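Week 2: Closing a Straight Cut, Simple Interrupted Stitches

OK, so last week was all instruments and hand positions and I know some of you were itching to get going. This week we sew! These notes are the stuff I say out loud while wandering between benches, typed up by me (Eoin Brophy) with a lot of fixes from Kulsoom Swati, who teaches the evening group and has much neater handwriting on the board than I do.

Read pages 20 onward in the Sethi handout first if you missed the session. It covers needle parts and thread sizes and I'm not going to repeat all that.

What we're doing

A simple interrupted stitch is one bite on one side, one bite on the other, a knot, cut the thread, move along. Each stitch stands alone. If one comes undone, the others still hold, and you can take a single one out later without losing the whole row. The price you pay is time (so many knots!), and for your first few rows it will feel painfully slow. Let it.

Before you touch the needle, look at the cut. Really look. Is it straight or does it bow a bit? Where is it widest? Most cuts open up more in the middle and pinch in toward the ends, and that changes how much pull each stitch has to take. I like to plan my spacing with my eyes first, top to bottom, and then go.

Where to start

People argue about this one. Some start dead center and keep halving the gaps, and that's lovely for a long cut where the edges might slide out of line. For a short one I'm happy with you starting near one end and working down. Kulsoom is a center-first person and will tell you so. Try both on your practice pad and see which gives you the flatter line.
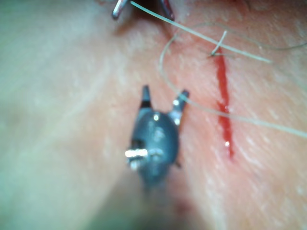
Fig. 1. One stitch in across the upper end of the cut, with the knot over at the left side. The rest is still to be closed.

Look where that knot is sitting. You want it off to one side of the cut, and once you've picked a side, stay on it all the way down. Knots parked right on top of the line press into the edges and they're a pain to get hold of later.

Getting the bite right

Go in with the needle point at a right angle to the surface. Turn your wrist and let the curve of the needle do the work. If you're shoving, stop, back out and start the bite again. Come up on the far side the same distance from the edge as you went in, and at the same depth. When those don't match you get one edge riding up over the other like a badly shut drawer, and I can spot it from across the room.

Tension! The edges should just meet. Everyone pulls too tight in the first session, me included, back when I learned in London. If the surface puckers around the thread, it's too tight. Loosen it or take it out and redo it.

Keep your jaws off the edges of the cut while you work. Grab the needle, grab the thread, but don't go pinching the edge over and over in the same spot.

For next time

One full row on your pad, knots all on the same side. Bring it in even if it's ugly (especially if it's ugly, those are the useful ones). Spare thread is in the Plateck drawer in room 407, and please put the reels back with the end tucked in.

Next session is the vertical mattress stitch, so bring your short needle holders.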